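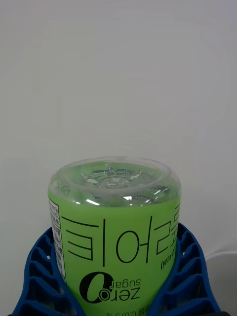
Our project began with a simple question about shopping: how much does the label on a soft drink sway the person reaching for it? We had all bought something at one time or another because we liked the look of it, and we wondered whether other students were the same. Colour seemed the obvious place to start. A lime-green label with big Korean lettering in thin black outline, wrapped round a pale greenish drink, has made a promise about the flavour before you have read a word of it -- and plenty of us can't read a word of it!

We made up four labels for one plain lemon drink and gave each a name of our own: Skurker, Perora, Benedetti and Gustero. In February we set up a table outside the canteen and asked 131 students which they would choose, and then, after a small cup of each, which tasted sweetest. Gustero, in pink, was called the sweetest by far, although every cup came out of the same jug. Perora, in grey, did poorly, poor thing, and 8 people left their cup unfinished. We would dearly love to run it again with older shoppers and a few hot drinks as well.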